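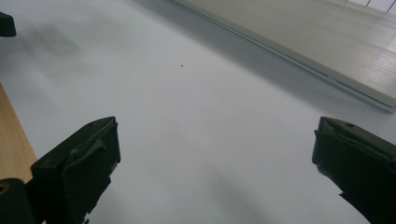

Cedstead Handling Group - Good Practice Talk, speaker notes

Okay, start with the house rules. We have 8 and I'm only doing the ones people argue with me about. Rule one - check your pads before you log anything. Scuffs are fine, peeling isn't. Swap them at 2,000 grips, and yes, that means keeping the tally sheet going (wave the sheet!).

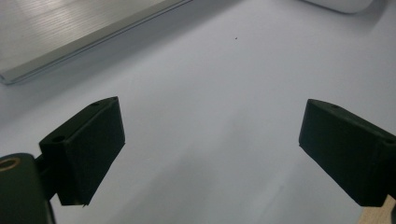 Rule two is my favorite. Open all the way, wait a beat, then go in. The Usmani crew skipped the beat for most of January and had to redo about 400 runs, so ask them how they feel about it now!

Pause for questions. Somebody will bring up Breltetti, park that for later.
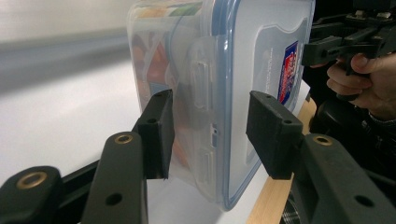

Rule three, grip force. Write down the lowest setting that holds, and do it per item. A clear food box with a snap-on lid is a great one to talk through - one pad on the side, the other on the face of the lid, so you're squeezing the lid too. Put pad placement in the notes column every time. Next slide is the sign-off form.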